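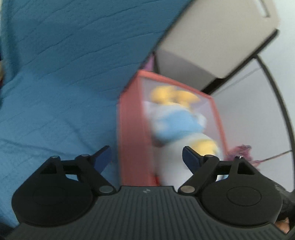
The window box is the worst thing to happen to the way we keep toys, and I say that as someone who has bought plenty of them. I mean the sort of packaging that is half cardboard and half clear plastic, made so that a child in a shop can see the thing inside without being able to touch it. Every manufacturer does it. The tall one with the coral-red edges and the clear front is typical: it stands up well, it catches the eye, and it would look fine on a shelf in Sutham or anywhere else. The trouble begins when it comes home, because a box made for looking at is very hard to throw away.

I kept ours for years. When we moved into the house in Sutham I had 14 of them in the loft, all empty, all kept in case we sold the contents or passed them on. We never sold anything. When we did pass something on, the family taking it didn't want the box. They wanted to know if the thing could go in the washing machine.

There is a view, common among people who collect, that a toy in its box is worth more. That may be so for collectors. I am talking about ordinary households with ordinary cupboards, where a toy kept in its box is a toy that takes up twice the room and gets played with less. A child who has to open a flap, ease out a tray and then put everything back the same way will do it once or twice. After that the thing stays in, or it comes out for good and the box gets trodden on.

So my argument is a plain one. Toys that are in use should live in open boxes without lids, soft things in with soft things, and the packaging should go to recycling the week it arrives. The plastic window has to be peeled off first where the council won't take it. This is dull work but it takes a minute.

I know the objections because I used to make them.

The first is that an open box looks untidy. It does, a bit. If you want a playroom that could be photographed for the Milletti catalogue then you will want lids, and preferably everything in the same shade of oatmeal. I had the Milletti ones for a time. They have a fitted lid with a fabric tab, and the tab comes off. More to the point, a lid is a flat surface, and in our house a flat surface gets things put on it. Within a month there were library books on one lid and a jigsaw on the other, and nobody could get at the animals without moving both. The animals stayed where they were and I was told there was nothing to play with.

The second objection is dust. I have less patience with this one. A soft toy that is handled every day doesn't have time to get dusty, and one that isn't handled every day probably shouldn't be in the main box. Wash it and put it away somewhere higher up, or give it to someone. We went through everything one wet afternoon in June and ended up with 151 items of one kind or another, counting doll's shoes as pairs. I only counted because I had said out loud that it couldn't be more than a hundred. Half of them went. I have been asked after precisely one since, a rabbit, and the rabbit was found behind the radiator.

The third objection is that everything ends up in a heap, and this is the only one I take seriously. A box can be too big. The deep ones sold for bedding are no good for toys because whatever is at the bottom might as well be in another house, and a small child has to tip the lot out to reach it.

What works is a shallow box, wide enough for a few things to lie side by side. The ones we have now are like that. 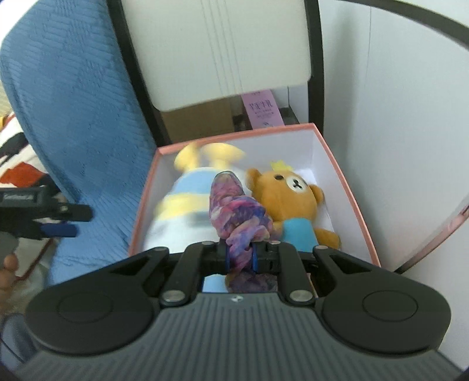

A bear should be able to lie down in it next to something else and still be seen from the doorway. If you are stacking them three deep, you need a second box or fewer bears. I'd try fewer bears first.

Then there is the matter of scarves, by which I mean the dressing-up kind and the old ones of mine that have become the dressing-up kind. Most tidying advice says to fold them. I have given this a fair trial and I am against it. A thin scarf doesn't want to stay folded, a four-year-old can't fold it in the first place, and a drawer of neat squares is ruined the moment anyone pulls out the one underneath. I let them go in bunched up with the soft toys. They serve as blankets and capes and on one occasion a river, so they are being used alongside the toys and may as well be kept alongside them. The creases drop out, or they don't. They are dressing-up scarves.

I would make an exception for anything with small parts. Bricks, beads and marbles need a lid, and a tight one, particularly if there is a baby or a dog about. Ours is a dog, and his own things (one Kong, one length of rope, the remains of a duck) live in a washing-up bowl by the back door. He has never confused it with the children's box, though he has been known to borrow a penguin.

I'd also make an exception for the one special toy. Most children have something that came from a grandparent or was bought on a particular day, and if they want to keep that in its box then they should. My daughter is eight and has one like this. It stands on the windowsill with its front facing the room, and she dusts it herself. My quarrel is with doing this for everything, mostly at the wish of the adults, who paid for it and would like it to stay nice.

I understand the wish. It is hard to spend good money on a toy and then watch its box go flat into the green bin before teatime. But the money was spent on the toy. Our loft is now half empty — there is room to kneel up there for the first time since we moved — and the evening clear-up takes four minutes if we all do it and the dog is kept in the kitchen.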